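ロボット教示演習 第3回配布資料 手先操作と遠隔操作による作業の教示 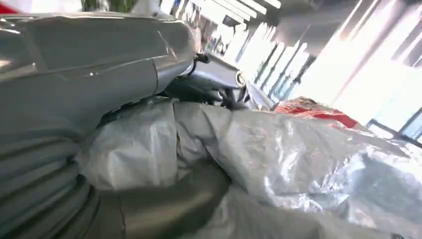 アンパロ・リオス

1. 本資料の位置づけ

本資料は、演習科目「ロボット教示演習」の第3回において使用する。受講者は第2回までに、関節座標系と手先座標系の区別、非常停止の手順、および教示データの保存形式について学習を終えているものとする。第3回では、人が作業を示し、その記録をもとにロボットに動作を獲得させる方法を扱う。対象とする作業は、柔軟な包装物の把持と移載である。

教示の方式は次の二つとする。

(1) 直接教示。教示者がロボットの腕に手を添え、力を加えて動かし、その軌道を記録する。
(2) 遠隔教示。教示者が操作用の腕(以下「操作側」)を動かし、作業を行う腕(以下「作業側」)に追従させ、双方の状態を記録する。

用語は演習室の掲示に従う。旧資料では操作側を「親機」、作業側を「子機」と記している箇所があるが、意味は同じである。

2. 柔軟物を対象とする理由

剛体の把持では、物体の位置と姿勢が定まれば、指の到達点をほぼ一意に決めることができる。これに対し、樹脂製の袋のような柔軟物は、触れるたびに形が変わる。しわの向き、空気の残り方、内容物の偏りによって、同じ袋であっても把持に適した箇所は毎回異なる。

冒頭の写真は、手首に取り付けたカメラから見た作業側の手先である。半透明の袋には多数のしわが寄り、窓からの光を受けて細かく反射している。指の機構部の一部は袋のひだに隠れている。このような条件では、指先と袋との接触状態を映像のみから判定することは難しい。受講者は、教示中にどの情報を頼りに判断しているかを意識し、作業記録に書き留めること。

また、袋の表面の明るい部分は、しわの稜線による場合と、窓や照明の映り込みによる場合とがある。両者は手先を動かしたときの見え方の変化によって区別できることが多い。学習用データに強い反射が含まれること自体は差し支えないが、特定の時間帯の光に偏った記録は、別の条件での再現性を損なうおそれがある。

3. 直接教示の手順

3.1 準備
作業側の腕を重力補償の状態に切り替える。切り替えの前に、腕の下に手や物がないことを確認する。補償の設定値は指の種類ごとに異なるため、装着している指の型を設定画面と照合する。

3.2 動作の記録
教示者は腕の前腕部と手首部の二か所に手を添える。手首部のみを持って動かすと、肘の姿勢が不自然な記録となりやすい。接近、接触、把持、持ち上げ、移動、解放の各段階を、途中で止めずに通して示す。段階の境界は、補助者が足踏みスイッチにより記録に印を付ける。

3.3 注意事項
直接教示では、教示者の手や腕が手首カメラの視野に入ることがある。再生時には教示者の手は存在しないため、映像を学習に用いる場合、この差が問題となる。手首部を持つ際は、カメラの視野の外側に指を置く。やむを得ず手が映った記録には、該当区間の印を付けること。

4. 遠隔教示の手順

4.1 位置合わせ
操作側と作業側の各関節角を一致させてから追従を開始する。角度差が残ったまま開始すると、作業側が急に動く危険がある。本演習室の制御プログラム「Flernik」では、角度差が許容値を超える間は開始操作を受け付けない設定としている。この設定を変更してはならない。

4.2 視点
教示者は、原則として手首カメラの映像と固定カメラの映像の双方を見ながら操作する。作業台を直接見ることは、初回の練習時に限り認める。学習後のロボットが利用できるのはカメラの映像と関節の情報のみであり、教示者だけが知り得る情報に基づく動作は、記録から再現することができない。

手首カメラの映像では、手先の外装が視野の一部を占める。対象物が外装の陰に入る場合には、いったん手首を回して見える位置を確かめ、そのうえで接近する。この確認の動作も教示の一部として記録に残してよい。

4.3 把持
袋の把持では、指を閉じる速度を一定に保つ。袋の平らな部分を真上からつまもうとすると、指が表面を滑りやすい。ふくらみや折れ重なった部分に対し、指を斜めに差し入れて閉じる方法を基本とする。閉じた後は、わずかに持ち上げて袋が指に追従することを確かめ、その後に移動を始める。

本演習室の作業側には力覚の提示機能がなく、教示者は接触の強さを手で感じることができない。操作側の角度と作業側の角度の差が広がる場合は、作業側が何かに押し当てられていると考え、操作を戻すこと。無理に押し続けた記録は、把持に至ったものであっても採用しない。

5. 記録の採否

採否の判定は、教示者本人ではなく、同じ班の他の受講者が行う。判定の基準は以下のとおりとする。

・対象物が指定の区域に置かれ、指が離れた時点で静止していること。
・作業台または周囲の物への強い接触がないこと。
・映像と関節情報の時刻にずれがないこと。
・途中で目的の異なる動作(試し動かし、持ち替えの失敗後の長い停止など)が混入していないこと。

把持に失敗した後、ただちにやり直して成功した記録は、失敗を含むという理由のみで除外しない。やり直しの動作は、実行時の誤差から復帰する手がかりとなるためである。ただし、このような記録には所定の欄に「復帰あり」と記入する。

昨年度の演習では、全班を通じて1,892件の記録が提出され、このうち89件が時刻のずれにより不採用となった。多くは記録開始前の同期確認を省略したものであった。今年度は約2,000件の収集を予定している。各班は開始前の確認表に必ず署名すること。

6. 二方式の比較に関する考察

直接教示は、腕の動きを教示者が体で把握しやすく、力の加減も伝わりやすい。一方で、指の開閉を同時に操作することが難しく、映像に教示者が映り込む問題がある。遠隔教示は、実行時に近い映像を得やすいが、操作への習熟を要し、初期の記録には迷いのある軌道が多く含まれる。

エウセビオ・パロミノ講師の講義資料「Benavides課題集」では、同一の教示者が両方式で同じ作業を行った場合の軌道が比較されている。受講者は第4回までに同資料の該当章を読み、軌道の滑らかさと所要時間の関係について各自の見解をまとめておくこと。所要時間の短さをもって優れた教示とみなすべきか否かについては、班内で意見が分かれることが予想される。結論を一つに統一する必要はない。

7. 提出物

(1) 採用となった記録と、その判定表。
(2) 不採用とした記録のうち3件を選び、不採用の理由と改善の方法を述べた報告。
(3) 直接教示と遠隔教示の比較に関する見解(書式自由、図を含めてよい)。

提出先はイスマイル・ゼルアリ助手とし、記録ファイルは演習用の共有領域に、報告は紙で提出する。ファイル名には班の番号と教示者の氏名を含める。手首カメラの映像を報告に転載する場合は、該当する記録の番号を図の下に記載すること。

8. 演習室の使用について

演習時間外の使用を希望する班は、フィデリナ・クアドロスに申し出ること。単独での腕の通電は認めない。教示者のほかに、非常停止の釦に手の届く位置に立つ者を置く。使用後は腕を待機姿勢に戻し、通電を切り、使用した包装物を元の収納場所に戻す。破れた袋は別に集め、使用簿に記入する。

資料改訂 2020年2月2日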